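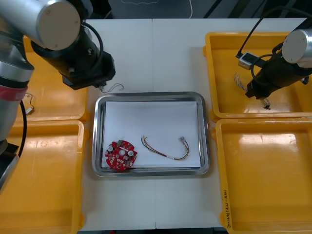
Moisture Logging in Raised Vegetable Beds at the Guderside Allotments
Student project report, submitted Sep 8, 2021

1. Background

The allotments at Guderside are watered by hand from a shared standpipe. Plot holders water on a fixed routine, whatever the state of the soil. The beds drain quickly because they were filled with a sandy mix from the Plelulthorpe yard. The project set out to measure how fast the top layer dries after watering and whether a mulch cover slows this enough to change the routine.

2. Method

Three beds of equal size were used. Bed A was left bare. Bed B was covered with straw. Bed C was covered with shredded bark. All beds were planted with the same variety of bush bean in March, under fleece, and thinned to equal spacing once the first true leaves had opened.

One capacitive probe was placed at the center of each bed with its tip 70 mm below the surface. Readings were stored every 60 minutes by a Grallmont logger in a sealed box on the fence. Each probe was calibrated beforehand in the same soil mix, first oven dried and then saturated and drained overnight. Values between the two points were taken as linear. The Shboul handbook used in the course recommends a third point at mid range, but there was not enough dried soil left to prepare one.

Water was applied with a can fitted with a fine rose. Rain was recorded with a plain funnel gauge and read each morning.

3. Results

Bed A dried fastest in every dry spell. The drop was steepest in the afternoon and nearly flat overnight. Bed B followed the same daily pattern with a smaller swing. Bed C showed the slowest loss, but it also responded late to light rain, and on several mornings the gauge held water while the probe showed no change. The bark layer probably held light rain before it reached the soil.

The logger stored up to 700 readings per probe before its memory had to be cleared. One clearing was missed and the oldest values were overwritten. The gap affects all beds equally and was left blank in the plots.

Bean yield was not compared. Slugs damaged the plants in bed B early on and the replacements were younger.

4. Sources of error

A single probe per bed cannot show variation across the bed. The probe in bed A was found tilted after weeding and was reset, and readings after that point run slightly lower. Soil temperature was not logged, and part of the daily swing may come from the probes themselves.

5. Further work

The test should be repeated with two probes per bed at different depths and with a three-point calibration. A thinner bark layer should be included. The plot holders have asked for the straw bed to be kept in place over winter, and the logger will stay on the fence until the battery runs down.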